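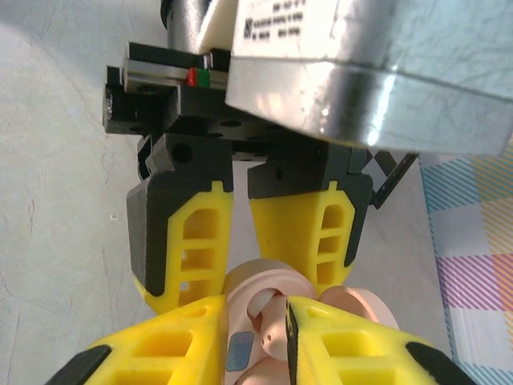
Hawi's comment on the last sheet was that half the ticks had no initials against them, and could whoever does the walk round please write what they saw and not just OK. Fair enough. Comments fuller this time.

Adugna Hall - pre-letting walk round
Date: August 11, 2026
Checked by: Mulugeta Tesfamariam
Second pair of eyes: Hawi Woldemariam (kitchen and store only)
Last full check: March

Key: Y = fine. N = not fine, see comment. P = partly.

1. WAYS IN AND OUT

Front doors open fully, both leaves - Y
Left one drags on the mat. Mat turned round, better.

Side door opens from inside without key - Y
Bar stiff. Needs oil, not urgent.

Rear door clear both sides - N
Stacked chairs on the inside again. Moved by me. Outside clear apart from leaves. If the dance class need somewhere for chairs they can ask for the alcove key.

Exit signs lit - P
Front and side lit. Rear one flickers when the hall lights go off. On the Plakitz list.

Ramp handrail firm - Y
Two screws tightened at the bottom post.

Ramp surface - P
Green patch by the drain. Slippy in rain I should think. Scrub and grit before the autumn.

2. FIRE

Extinguishers in place, pins in - Y
Foyer, kitchen, stage left. Service tags all in date.

Fire blanket in kitchen - Y
Was behind the bread bin. Back on its hook.

Alarm test from call point - Y
Foyer point used. Heard in the toilets with door shut. Faint in the store.

Call points not blocked - N
Noticeboard has been shifted and covers the corner of the stage one. Needs moving along a foot. Will bring a drill.

Capacity notice up - P
Says 80 seated, which is right, but it's the old one and has faded. Reprint. Table layouts are 65, that wants adding on the same sheet so hirers stop ringing to ask.

Emergency lights, short test - Y
All came on. Long test is down for Plakitz, they have the key to the switch.

3. ELECTRICS

Sockets, visual - P
One cracked faceplate under the hatch. Taped over and labelled DO NOT USE. Hawi says it was like that in March and she wrote it down then. She did, I looked it up. Sorry.

Leads and extension reels - N
Orange reel has a nick in the outer sleeve near the plug. Out of use, in the office. The white one okay.

Urn - Y
Lead sound, lid sits properly. Sticker in date.

Portable heaters - P
Two in the store, both the same make (Brollero). One fine. Other has lost a foot and leans. Not to go out to hirers till fixed. Label tied on.

Fuse board cupboard clear - Y
Broom removed.

4. KITCHEN

Hot tap warning sign - Y

Fridge temp - Y
Reads 4. Somebodys milk in the door, binned.

Floor - P
Lino lifting at the threshold, a proper trip edge. Strip of tape down for now. Fokon have quoted 800 for the whole floor. Seems a lot for a kitchen that size, would like another quote. Hawi thinks just pay it - see her note at the end.

First aid box - P
No medium plasters, eye wash out of date. Both on order. Accident book in drawer, pen attached, no new entries since last check.

Cleaning stuff locked away - Y
Key on the high hook.

5. MAIN HALL AND STAGE

Floor clean, no splinters - Y
Bit of wear by the stage steps, keep looking at it.

Stage steps - N
Right hand set rocks. Wedge missing. Do not let until sorted, use left hand set only. Rope across.

Curtains clear of lights - Y

Folding tables - P
Catches checked on the lot. One won't lock, turned to the wall with a cross on it in chalk. Please nobody un-turn it.

Window restrictors - Y
Top ones not reached, need the tall ladder adn a second person.

6. TOILETS

Pull cord in accessible loo hangs to floor - N
Tied up in a knot again!! Untied. Sign needed.

Alarm sounds when pulled - Y

Grab rails - Y

Hot water not scalding - Y
Warm at the basin, checked by hand only, thermometer battery flat.

7. OUTSIDE

Bin lids, gate, path lights - P
Gate latch bent. Lights okay. Bins overfull.

NOTE FROM HAWI
Agree with most of this. Steps first, then the call point, then the lino. I would not wait on a second quote, the tape will be up by the end of the first party. Cracked socket should go with the exit sign so Plakitz only come out once. I have the eye wash here, will drop it in.

Signed MT / HW
Copy in the foyer folder, copy to bookings.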